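3.2 Notice length and the naming of kin

The second part of the study looks at how death notices in the Berkport area name surviving relatives. We collected 772 notices from the archives of two weekly papers and from the web pages of funeral homes in Berkport and Lumbao. Thirteen were repeats of a notice already in the set and were removed, leaving 759 for coding. Each was read in full by one coder, and a second coder read those in which the family ties were unclear. Where the two readings differed, the notice was discussed until both coders agreed.

Of the coded notices, 574 list at least one grandchild by name. The rest either give a total ("and several grandchildren") or leave the grandchildren out. Notices placed by the family through a funeral home were more likely to give full names than those sent straight to a paper, where the charge is set by the line. Ferri found the same pattern in her earlier work on Sindano, although the papers there did not charge for the first seven lines and the gap was smaller.

Stepchildren and former spouses posed a greater problem for coding. Many families place a stepchild in the same list as the other children, with no mark of the difference, and we followed the family's wording in every case. Escobedo has argued that such lists should be checked against county records. We did not do so, as our interest is in how the family chose to present itself to its readers at the time of the death.

Service details were coded apart from kin. Most notices give a place and a time for the viewing, and many also invite readers to a meal after the burial, held at a church hall or in a family home. The meal is named more often in Lumbao than in Berkport. Figure 4 shows a table with plates. Notices from Orkach were too few to treat as a group and are included only in the totals for the whole area. The wording used for the meal is taken up again in Section 4, together with requests for gifts in place of flowers.
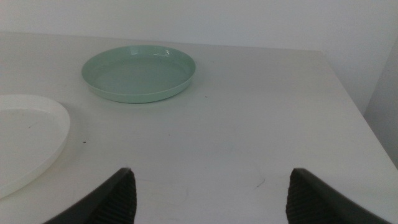
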